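第4章 砂漠観測ステーション「Arden」の設置と最初の記録

乾いた土地の観測を始めようという皆さん、ようこそ。第3章で部品の確認まで済ませた方は、もう半分ほど来たようなものです。
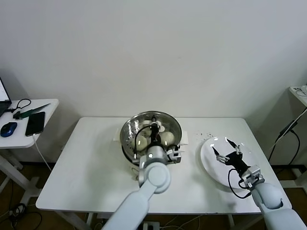 この章では、支柱を立てて、風向計と温湿度計を取り付け、最初の一晩の記録をとるところまでを、ゆっくりご一緒します。急ぐ作業ではありませんので、飲み水をたっぷり用意して、できれば朝の涼しいうちに始めてください。

4.1 場所を選ぶ

砂漠とひとくちに言っても、礫の平原、砂丘の裾、涸れ川の岸ではまるで様子が違います。Kundolbergの試験地では、はじめ砂丘の風下側に支柱を立てたのですが、ひと季節のうちに台座がすっかり砂に埋まってしまいました。現地を担当したSebastião Brandãoは、それ以来、まず地面の小石を見るようになったそうです。小石の表面が黒っぽく色づき、びっしりと敷き詰められているところは、長いあいだ砂が動いていない見込みが高く、支柱を立てるにはよい場所です。

1. 周囲に大きな岩や崖のない、平らな礫地を探します。
2. 涸れ川の底は避けてください。雨が遠くの山に降っただけでも、水が一気に下ってくることがあります。
3. 地衣類が広がっている地面には踏み込まないでください。一度ついた足跡や轍は何十年も残ります。
4. 候補地が決まったら、地図に印をつけ、標高を記録用紙の一行目に書きます。Kundolbergの場合は906メートルでした。

ご注意:礫地の表面を掘り返すと、下の細かい砂が風で飛びはじめます。掘るのは台座の穴だけにとどめ、よけた小石は別の袋にとっておいて、最後に元どおり敷き戻しましょう。

4.2 支柱を立てる

支柱は3本の継ぎ管になっています。太いほうから順につないでいけば迷うことはありませんが、継ぎ目に砂が噛むと後で抜けなくなりますので、つなぐ前に乾いた布でひと拭きしてください。油は塗らないでください。砂を呼ぶだけです。

1. 台座を穴に据え、付属の水準器で水平を見ます。
2. 支柱を差し込み、締め金具を手で回せるところまで締めます。
3. 張り綱を4方向に張ります。ペグは支柱と反対側に傾けて打ち込むと、強い風でもよく持ちこたえます。
4. もう一度水平を見てから、工具で締め金具を本締めします。

メモ:砂が深くてペグが効かないときは、Lougher式の砂袋アンカー(別売)をお使いください。丈夫な布袋に現地の砂を詰めて埋めるという、昔ながらのやり方でもかまいません。

4.3 センサーを取り付ける

風向計の矢印には赤い印があり、これを真北に合わせます。方位磁石が指すのは磁北ですので、お住まいの国の測量機関などが出している偏角の値で、忘れずに補正しておきましょう。ここがずれていると、せっかくの一年分の記録がまるごと回ってしまい、直すのになかなか骨が折れます。

温湿度計は白い通風筒に入れて取り付けます。海に近い砂漠では、明け方に霧が流れ込んで湿度がぐっと上がり、日が昇るとみるみる下がっていきます。この動きを見るのが沿岸砂漠の観測のいちばんの楽しみだと、私などは思っています。通風筒の口を地面の照り返しに向けないよう、向きをよく確かめてください。

4.4 記録計Oltixを起動する

1. ふたを開け、電池を入れます。
2. 緑のボタンを長押しし、画面に「READY」と出るまで待ちます。
3. 地点番号を入力します。Kundolbergの方は148です。ほかの地点の方は、登録票に書かれた番号をお使いください。
4. 記録間隔を選びます。はじめての方には10分をおすすめします。
5. ふたを閉め、パッキンに砂粒がはさまっていないか指でなぞって確かめます。

ご注意:ふたの開け閉めは、必ず風を背にして行ってください。砂が入ったときは息を吹きかけず、付属の刷毛でそっと払います。

4.5 最初の一晩

日が落ちたら、そのまま朝まで置いておきましょう。1月の南半球の砂漠は昼の暑さがこたえますが、夜は思いのほか冷えることもありますので、近くで泊まる方は上着をお忘れなく。靴は履く前に逆さにして振ってください。サソリは暗くて狭いところが好きです。

翌朝6時ごろに記録を読み出し、気温の線が夜のあいだ途切れずに続いていれば、設置は完了です。線が途中で切れているときは、まず電池の向きを、次にケーブルの差し込みを見てください。それでも直らない場合は、第7章「困ったときは」へお進みください。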